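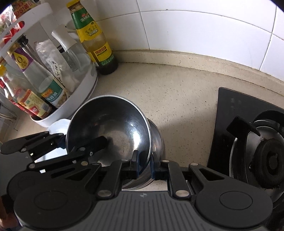 コラム/台所のはなし

調味料は出しっぱなしでいい、と私は思っている。こう書くと片づけ好きの友人たちに怒られそうだけれど、もう十年くらいこの意見を変えていない。

収納の本を開くと、たいてい「調理台の上には何も置かない」と書いてある。たしかに写真で見るとかっこいい。私も一度まねをして、醤油も酢も全部シンク下にしまってみたことがある。三日でいやになった。炒めものの途中でしゃがんで扉を開けて、奥の瓶を引っぱり出して、立ち上がったらもうにんにくが焦げている。あれは料理をしない人の台所だと思う(言いすぎかな。でもそう思う!)。

だから白くて丸い調味料入れに瓶をまとめて立てて、壁ぎわに置いておくやり方が好きだ。ラベルの色がばらばらでも気にしない。むしろ赤や黄色や緑が見えているほうが、手が勝手に覚えてくれる。背の高いソースの瓶は入れものに収まらないから、となりにそのまま立てる。うちの近所のオンリーという雑貨屋で、ラベルをはがして詰め替えるおしゃれな瓶が1,334円で売られていて、ちょっと心が揺れたけれど、買わなかった。中身がわからなくなるのは目に見えている。

そのかわり、ボウルと鍋にはうるさい。ステンレスのボウルは重ねられる大きさでそろえたいし、中華鍋はコンロのすぐ横に場所をつくっておきたい。重いものほど動かす距離を短くする、というのが私の決まりだ。棚の上の段に鍋をしまう人を見ると、毎日腕を鍛えているのかしらと感心してしまう。
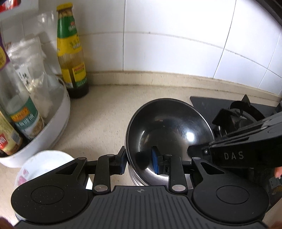
中華鍋の居場所は、コンロのそばがいちばん。

もちろん、出しておけば油はつく。タイルの目地だって汚れてくるし、壁と台の境目なんて、気を抜くとすぐ黒ずむ。そこは認めます。私は夜の片づけの最後に瓶をざっと持ち上げて、下を一度ふくだけ。目地までは毎日やらない。月に一回、気が向いたら歯ブラシでこする。

母の台所もこんなふうだった。何もない調理台にあこがれた時期もあったけれど、いま落ち着くのは、手を伸ばせば酢がある台所のほうだ。今夜も瓶を二本ほど端に寄せて、空いたところで葱を刻むつもりでいる。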